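前一章装好了 Varnlow 运行环境，许可也认到了，窗口里应该能转出一个空空的灰色地面。接下来把厨房单元请进来，让 Ultden 手臂在里面站稳，再教它老老实实地拿放托盘。本章篇幅比较长，建议泡杯茶，留一个不被打扰的下午，一口气做到手臂归位那一步再休息。中途停下来也没关系，只是归位之前存的场景，下次打开时手臂姿态多半会乱，得重新来一遍。

## 4.1 动手之前

请先确认下面几样东西都在手边：

- 厨房单元的场景包（安装盘里的 Brusholm 目录，请整个拷过去，别只挑里面的模型文件）；
- 手臂的关节标定文件，后缀前面带有这台手臂的编号；
- 一份干净的工程，里面没有上次实验留下的物体；
- 纸和笔。是的，纸和笔。偏移量记在纸上，比记在某个你以为自己会找得到的文本文件里可靠得多。

> **注意**
> 如果您的机器上还留着旧版场景包，请先把它移走，再拷入新的。两套贴图混在一起时程序不会报错，台面的碰撞体却可能仍然是旧的那一份，手臂会在看上去什么都没有的地方停住。

## 4.2 载入厨房

1. 新建工程，在“单元”菜单里选“从目录载入”，指向刚才拷好的 Brusholm 目录。
2. 随机种子一栏填 3649。本手册里提到的所有位置，都是在这个种子下核对过的。等您熟悉了以后尽可以换，头一回还是请照着填，出了问题我们也好对得上话。
3. 点“载入”，然后耐心等。台面和地砖的贴图最后才出来，在那之前整间厨房是灰白的，请不要急着再点一次。
4. 贴图出齐之后，打开“显示碰撞体”，绕着岛台慢慢转一圈，看看线框和柜体是不是贴合。有哪一处鼓出来或者陷进去，记下来，到 4.8 节处理。
5. 关掉“显示碰撞体”，保存。

第 4 步常有人跳过去，我们完全理解，厨房都出来了，谁不想马上让手臂动一动呢！可是碰撞体的毛病在这个时候看最容易，等手臂、托盘和食物都摆上去，线框叠着线框，眼睛很快就花了。

## 4.3 安放手臂

手臂的基座是一个独立的部件，载入后停在世界原点，往往正好嵌在某个柜子里面。请别慌，这很正常，把它挪出来就好。

1. 在部件树里选中基座，先把“物理”关掉。
2. 将基座移到岛台与水槽台面之间的过道上，落在地砖上方，留一点点空隙。
3. 把朝向转到面对过道深处，也就是冰箱那一侧。
4. 重新打开“物理”，看基座轻轻落下。落稳以后读数应当不再跳动。
5. 载入关节标定文件，点“应用到全部关节”。
6. 点“归位”。手臂会先收回肘部，再转肩部，最后才轮到腕部，整个过程不快，请让它走完。

> **小心**
> 归位途中请不要拖动基座。控制器以每秒 1000 次的频率更新关节目标，您用鼠标拖一下，在它看来是一连串极其猛烈的冲击，关节会立刻进入保护状态，还得按 4.8 节的办法逐个解锁。

安放好以后，请在过道里走一个来回。所谓“走”，是指用“基座平移”慢慢推过去再推回来，推的时候注意看手臂的外壳和两侧柜门的拉手。拉手是凸出来的，碰撞体也跟着凸出来，岛台这边的抽屉拉手尤其爱挂住下臂。若您觉得过道窄，可以在“行走姿态”里把肘部再抬高一些，改完记得存成默认，否则下次启动又回到原样。

## 4.4 检查门和抽屉

厨房里能开的东西都带着关节，冰箱门、冷冻抽屉、柜门、抽屉，每一样都有自己的阻尼和限位。出厂时给的数值偏松，我们建议挨个试一遍。先试冰箱，它的门最大，毛病也最容易看出来。

1. 在部件树里展开冰箱，选中右侧门。
2. 把“手动关节”滑块慢慢推到底，门应当平顺地打开，中途没有停顿。
3. 松开滑块，等一会儿。门应当留在原处；若它自己往回合，请把阻尼往上加一格，再试。
4. 门开着的时候，让手臂从过道里向前伸，确认“可达范围”的绿色边界越过了冰箱门槛。
5. 把门关回去，再开一次，看两次停下的角度是不是一致。

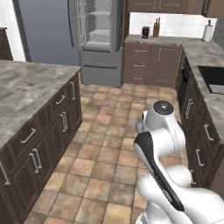 Henrik Rathjen 在审阅本节时写来一段意见，我们征得同意后照录：门的阻尼调好之后，请务必把限位也一起存下来。我有一回只存了阻尼，重启后限位回到零，手臂拉着门拉手不放，门一动不动，我花了整个星期五去查夹爪的力，根本没往门上想。

他说的正是“关节参数”页底部那个单独的“保存限位”按钮。它和上面的“保存”离得很远，确实容易漏。新版界面会把两个按钮并到一起，在那之前，就请您多点这一下吧。

其余的柜门和抽屉照同样的办法试。抽屉多一个要留意的地方：完全拉出以后，请看抽屉面板会不会碰到手臂基座。若会碰到，请挪基座，别去改抽屉的行程，行程改短了，后面的取放练习里会有东西够不着。

> **提示**
> 试完一扇门就关上一扇。门全敞着再点“归位”，手臂的规划器会绕很远的路，有时干脆告诉您无路可走，其实关上冰箱门就通了。

## 4.5 对准视角

手臂自己不挑视角，您的眼睛挑。过道视角适合看基座和门，做台面上的活儿时，请换到凳子这一侧来看，让手臂、台面和水槽都在视野里，夹爪下面那一点点间隙才看得清楚。

1. 在“视角”菜单里选“台面”。
2. 按住右键稍稍压低，直到能看见夹爪指尖和台面之间的空当。
3. 吧凳如果挡住了手臂下段，可以把吧凳设为半透明。只改显示就好，碰撞请留着，手臂绕开凳子的本事也是需要练的。
4. 把这个视角存下来，起一个您明天还认得的名字。

说到名字，Geeta Dubey 的工程里有一个视角就叫“看得见缝”，我们觉得比“视角副本新建”之类的强多了，特此推荐。

## 4.6 夹爪与托盘

终于到了大家盼着的一步。托盘看起来简单，灰灰的、方方的一件，却是这间厨房里最考验夹爪设置的东西：里面又装着食物，夹得紧了会弹出去，夹得松了会慢慢往下滑，稍微歪一点，食物就挪到一头去了。

先设夹爪：

1. 打开“夹爪”页，点“零点校正”。指尖会合拢再张开，请确认两指之间没有夹着别的物体。
2. 夹持力填 59。这一栏是满量程的百分数，别当成牛顿。
3. 接触摩擦选“餐具”。如果列表里没有这一项，说明场景包没有拷全，请回到 4.1 节。
4. “碰触即停”打勾。

再取托盘：

1. 让夹爪移到托盘正上方，腕部转到指尖垂直向下。
2. 缓缓下降，快到台面时换成“微动”。
3. 合拢夹爪，等“已夹持”的标志亮起并保持住。标志一闪一闪的，就是还没夹牢，请张开重来。
4. 向上抬一点点，只要托盘离开台面就停。
5. 在这个高度上停留，观察托盘有没有倾斜，里面的食物有没有滑动。

第 5 步请舍得花时间。贴着台面的高度最适合发现问题，真要滑落了，托盘也就是轻轻坐回去，不必满地找食物。等它在低处稳稳当当的，再往高处抬，再往盘子那边移。
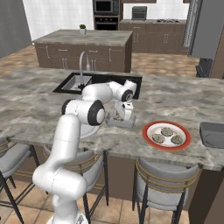 Boris Hoxha 问过，既然托盘最后总要放到别处去，为什么不一夹住就直接抬到行走高度，省得规划器算两遍？

我们的答复是，等您对自己的托盘和食物有了把握，当然可以。规划器多算一遍花不了多久，而头一次就抬高，一旦夹持点偏了，托盘会绕着指尖转起来，食物飞出去以后，物理引擎还要一直追着它算到停下为止。先低后高的习惯在调试阶段很划算。正式跑任务时，可以在“动作序列”里把低位停留设为零，两种做法各存一份，随时切换。

往盘子旁边移动时还有几件小事：

- 平移的速度请先设成“慢”，台面上的盘子和别的容器都有碰撞体，托盘的边角很容易蹭到盘沿。
- 盘子里的食物如果自己在抖，多半是它们互相嵌进去了一点。选中它们，点“分离重叠”，等抖动平息再继续。
- 水槽是陷下去的，规划器默认把槽口当作可以通过的空间。若不希望托盘从那上面经过，请在槽口加一块“禁行面”。
- 龙头高而弯，手臂向后收肘的时候要留神，建议给它的碰撞体外扩一圈。

> **小心**
> 放下托盘时，请等“已着台”标志亮起再张开夹爪。标志没亮就张开，托盘会从那一小段高度掉下去，弹跳虽然不大，食物的位置却不再是您记录的那个位置了，后面的步骤会跟着全偏。

## 4.7 平日的照料

虚拟的手臂不用上油，这一点谁都高兴。可它一样会走样，尤其是在长时间连续运行之后，关节目标和实际角度之间会攒下小小的误差，物体也会悄悄沉进台面里一丝一毫。我们自己的习惯如下，供您参考。

每次开始工作前：

1. 点“归位”，看各关节误差是不是都在绿色区间。
2. 打开台面视角，让夹爪空着开合一次。
3. 看看日志末尾有没有黄色的行。

每次收工前：

1. 把托盘和食物放回台面，清空夹爪。
2. 冰箱门、柜门、抽屉全部关好。
3. 归位，然后保存。顺序请不要颠倒，保存的是手臂当时的姿态，先存后归位等于没归位。

隔上一阵子，再从安装盘里把 Brusholm 目录重新核对一遍，用“校验”命令就行，它会告诉您哪些文件和原版不同。自己有意改过的那几个，请写在纸上，这样看到清单时不会吓一跳。

Vukadinović 的控制插件如果也装在同一个工程里，请在归位之后再启用。两边同时抢着给关节下目标，手臂会抖得像着了凉，看着怪可怜的。

## 4.8 出了毛病怎么修

**关节进入保护状态，图标变红。** 打开“关节”页，从基座一侧开始，逐个点“清除”，最后清除腕部。全部清除之后再点“归位”。如果某个关节清了又红，先把基座的物理关掉，看它是不是和柜体嵌在一起，挪开，再试。

**手臂在空处停住不动。** 打开“显示碰撞体”，在停住的地方找多出来的线框。找到以后选中所属部件，点“由模型重建碰撞体”。台面重建得比较慢，期间窗口可能没有反应，请等一等。

**托盘一夹就弹走。** 把夹持力往下调，每次只调 2，调一次试一次。还弹，就检查指尖零点，零点偏了，力再小也没用。

**托盘慢慢下滑。** 多半是接触摩擦被改成了“默认”。改回“餐具”，张开夹爪，重新夹。已经夹住的物体不会跟着更新摩擦，这一条请记牢。

**冰箱门推得开，手臂却拉不开。** 见 4.4 节里 Henrik 的那段话，先查限位。限位没有问题，再看夹爪的接近方向，指尖要顺着拉手进去，斜着进去会顶住门板。

**食物不见了。** 先别删工程！在部件树里按名字找到它，看高度读数。若是负数，说明它穿过台面和地面掉下去了，点“送回初始位置”即可。反复发生的话，请把它的“连续碰撞检测”打开，运行会慢一点，东西总算留得住。

**归位之后画面和读数对不上。** 标定文件拿错了。请核对编号，重新应用，然后整个工程重启一次。Arben Kneževič 建议把不用的标定文件统统移到别的目录里去，我们照做以后，这一类来信少了许多。

做完上面这些还是不行，请把日志连同工程打包寄给支持信箱，信里写明种子、夹持力，以及您在纸上记下的基座偏移量。Ognjen Shehu 负责拆包，回信通常在上午发出。附上一小段出问题之前的操作说明会很有帮助，哪怕写得乱一点也不要紧，写您记得的就好。

下一章讲动作序列的编排，开始之前请把本章存好的工程另存一份。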